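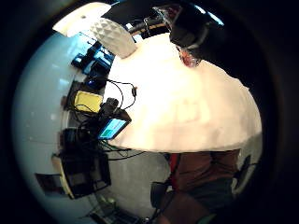 *The bench in the shared workshop, through the fisheye.*

## Frequently asked questions about the Stala build

Stala is a gripper project put together in a shared workshop in Burstead, in evenings and on the cheap. These are the questions that keep arriving by email, in roughly the order they wear me down.

**Is this a kit? Can I buy one?**

No and no. There's a parts list, a folder of printable files and a wiring diagram with one corner I drew twice. If you want something in a box with a warranty card, plenty of companies will take your money.

**What does it cost to build?**

My total came to $69 for the finger assembly, leaving out the computer, the camera and everything I bought by mistake. The mistakes have their own spreadsheet.

**Why is the view round?**

It's a very wide lens. You get a circle with black around it, and straight things near the rim stop being straight. Don't flatten the video before you log it. I did that for most of March and had to redo the lot.

**Everything pale comes out as a glowing blob. Is my camera broken?**

Probably not. Auto exposure looks at a dim room, opens up, and your nice white object turns into the moon. Lock the exposure with the palest thing you own filling the view, then live with a darker background. If you have a ceiling light overhead as well, tilt the camera mount down one notch and try again.

**Why do you practice on cloth?**

A block is in the same place when you come back to it. A blanket has moved, folded itself and hidden its own corners, and any code that assumed otherwise falls over in the first minute. I wanted it to fall over early.
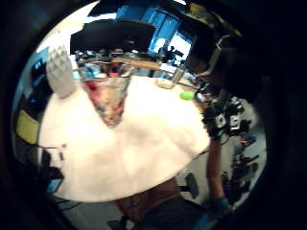

*White fleece, patterned cloth on top, sensor glove coming in from the right.*

**Do I need the glove?**

Only if you want hand data. The gripper works without it. The glove carries sensor modules across the knuckles and the back of the hand, and it takes longer to put on than I'd like to admit. Do your typing first.

**How many recordings do I need?**

I stopped seeing much improvement after 2,000 short ones, which is more folding than I have done at home in my life. Start with 20. If the timestamps don't line up in those, they won't line up in the rest either.

**What is the Kovalchuk mount, and do I need it?**

It's the angled camera bracket in the printable files. Yes, you need it. The older flat one puts the fingers right across the middle of the picture. Print it with 5 walls - mine with three snapped while I was tightening it.

**Will it run on the Usano board?**

The old one, yes. The newer one drops the camera connection every so often and I haven't found out why. If you have, please write.

**My cables are a mess. Does it matter?**

Look at mine and draw your own conclusions. The only rule I keep is slack at the wrist: leave enough that you can turn the gripper all the way over without tugging a plug.

**Can I come and see it?**

The workshop is open to visitors on Sat 24 February, from noon. Bring your own blanket if you'd like a turn. Ones with tassels will be admired and then put back in your bag.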